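October
Hae-won Geum and A-yeong Seok

4. Surface Finish and Cleaning Practice in Shared Workrooms

4.1 Background to the survey

The second part of the study dealt with how interior surfaces were kept clean in shared workrooms in the Bridia district. Earlier sections considered floors and seating. The present section considers walls, partitions and fixed panels, which received less attention in the cleaning plans we collected and which drew a large share of the written complaints.

Of the 631 survey forms returned, 192 mentioned a wall or panel by name. The most common complaint concerned dust held in joints and grooves. Finger marks on painted surfaces came second. Few respondents objected to the color of a wall or to its age. Several wrote that a plain surface in poor repair was easier to live with than a newer one that could not be wiped in a single pass.

4.2 Ribbed and flat finishes

For the purposes of the survey, finishes were placed in two groups. Flat finishes included painted board, tile, and sheet metal without relief. Ribbed finishes included any surface with repeated raised or recessed lines, whatever the material. Brushed aluminum profiles with narrow grooves between them (Figure 7) belong to the second group. Cleaning staff at the Yoo and Dendov buildings were asked to record the time spent on each type during a normal evening round, starting at 6 p.m. and using the cloths and cleaning liquid already in use at the site.

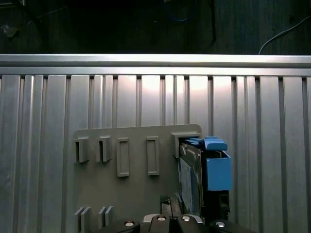 Figure 7. Ribbed aluminum panel with a horizontal rail along its upper end.

Hae-won Geum objected at the review stage that time alone was a poor measure, and that a groove wiped quickly and badly would score better in the records than one wiped with care. The point was accepted. A second form was then added, on which a different member of staff graded the surface the next morning as clean, fair, or poor.

With both forms in use, 98 rounds were suitable for comparison. Ribbed finishes took longer in most of them, and the morning grades were lower where staff had wiped across the lines instead of along them. At Dendov the written instructions were changed during the survey to specify the direction of wiping. The 25 rounds completed after that change were kept separate and are reported in Section 5.

4.3 Limits

The two buildings differ in age, ventilation, and hours of use, and no attempt was made to correct for these differences. Staff knew that their rounds were being timed. The condition of a surface before cleaning was not graded, so a poor morning result may in part reflect a heavy day. Cleaning costs were supplied by the building offices and could not be checked against invoices.

Related items
Floor Coverings in the Iron Street Workrooms
Seating Fabrics and Stain Removal: Survey Notes
Cleaning Schedules at Yoo and Dendov
Survey Forms and Grading Sheets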